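August, notebook, totals model for the Kelham league

Okay, so the point totals are still running high and I finally sat down with a big coffee to find out where. I pulled 368 games out of the Hado database and compared our projected total with the closing line. Most of it looks fine! The trouble is almost all in second nights of back-to-backs, where we barely knock anything off for tired legs.
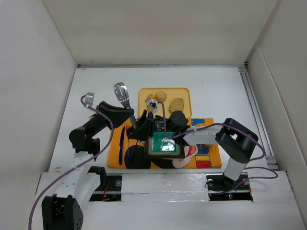
Priit Baranauskienė thinks it's the pace number, and I'm coming around to that. We take pace from the last 40 days, which means one wild overtime game (Cedudton at Mikkelsen, ugh) hangs around in there forever. I cut overtime minutes out and reran it, and the Cedudton totals dropped by roughly three points. Against the spread nothing moved much.

Still to do:

1. Redo the rest-day adjustment with road games split out.

2. Ask Ea Vídalín for the old injury reports, the ones with the late scratches (ours stop at noon, so we miss half of them).

3. Rerun all 1,546 player rows once the minutes are fixed.
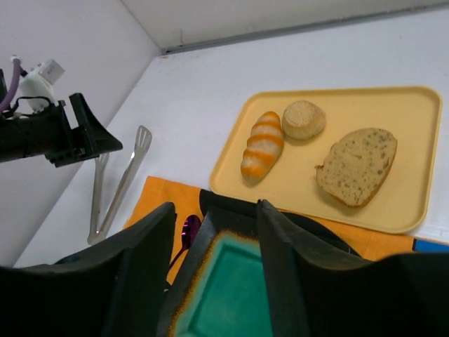
4. Check the home edge for Mikkelsen. I have it at 2.5 and Ea has it at four, and we can't both be right.

Left the rerun going at 5:40 pm. Don't touch the pace file till it's finished, please!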